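Teaching by Hand, One Kitchen Counter at a Time

Thilini Majumder spends most of her working day with a headset on and a controller in each hand, moving two robot arms that exist only as software. She leads the demonstration team at Pillik, where people record household tasks in a simulated home so that a learning program can later try to copy them. We talked in December, between two of her sessions.

She started out on real arms. In her first job she taught by grabbing the wrist of the machine and pushing it through the motion while it logged its own joints. "You feel the weight of it," she says. "If the arm is stiff near the shoulder, you know right away, and you teach around it. With remote control you lose that. You have to learn to see what you used to feel."

The task she was recording the week we met is called counter clearing. The operator steers a two-armed robot up to a stone countertop covered with household things, and picks them up one by one.

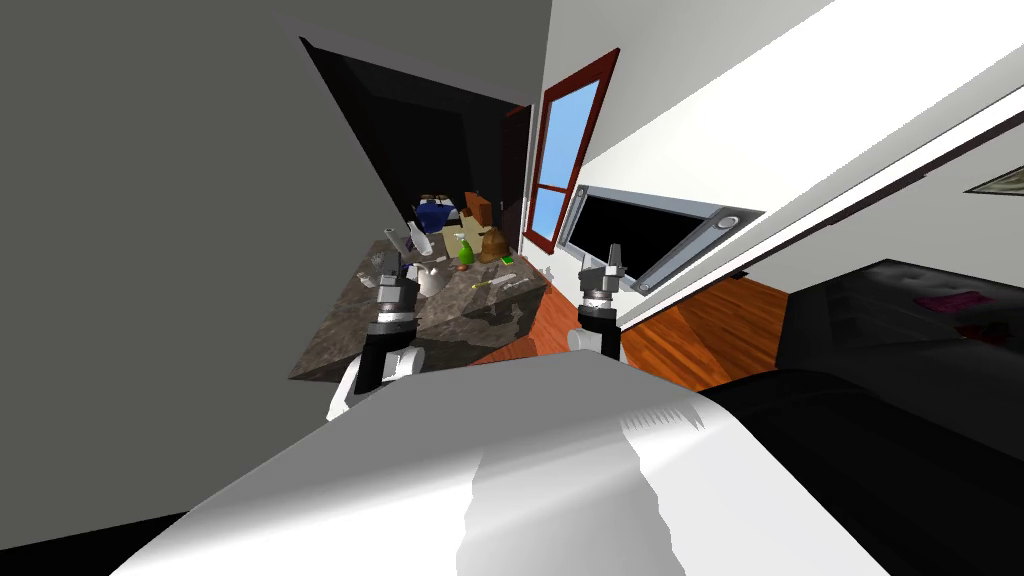
"New people always go for the big things first," Majumder says. "A box is easy to see, so they reach for the box, and on the way there the elbow sweeps through everything else. I tell them to look at the path and leave the object alone for a second. Where is your forearm going to be when your fingers get there?"

Each operator has to record 50 practice runs before any of their work is kept. Majumder went through it herself when she joined, and says her first ones were poor. She moved too fast and corrected too often, and the program trained on that kind of data picked up the corrections along with the task. It would reach for a bowl, stop, back up a little and reach again, the way she had.

The current set holds 2340 runs. The plan had been for 2000, but Zhiqiang Liang, who does the training, asked for more in which both arms are used. Most people have a strong hand and let the other one hang. Liang could see it in the results: the left arm had learned to do almost nothing.

"He sent me a chart and I knew which operators were in it," she says. "I was one of them. I'm right-handed."

Her fix was simple. For two weeks, operators had to begin every run with the left gripper. They complained, and the runs got slower. Eusebio Villca, the most experienced of them, went from being the quickest person on the team to the middle of the list.
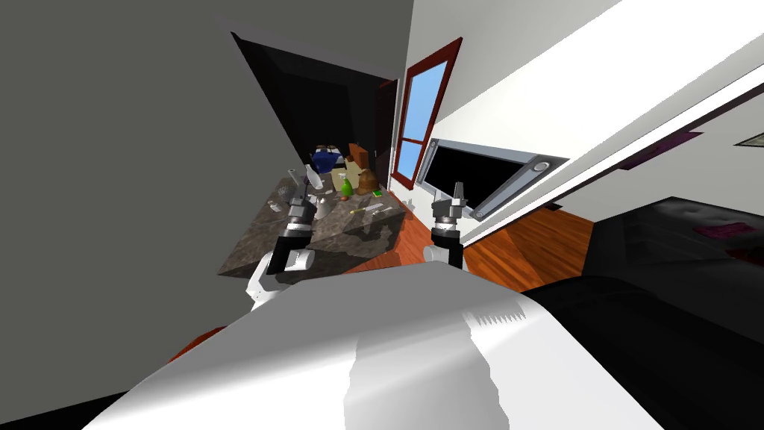

Thin objects are still the hardest, she says. A utensil lying flat gives the fingers very little to close on, and in simulation the contact can behave oddly, so that something slides away when it should stay put. Operators learn small tricks for this. Majumder is careful about which ones she allows. "If a trick only works because of a quirk in the software, I throw the run out. A real spoon won't do that."

She threw out 900 runs over the course of the project, a few for that reason and most for plain sloppiness. She watches them at double speed with the sound off and makes notes on paper.

I asked whether she gets motion sick. She did for the first month, mainly when turning the base and moving an arm at once. Now she turns, waits, then reaches, and she teaches it that way to everybody. Sessions are kept to forty minutes, and she is strict about the break.

The next task is putting dishes into a rack, which Oi-ling Choi is setting up now. Majumder has tried an early version and thinks the rack is too close to the wall. She has asked for it to be moved.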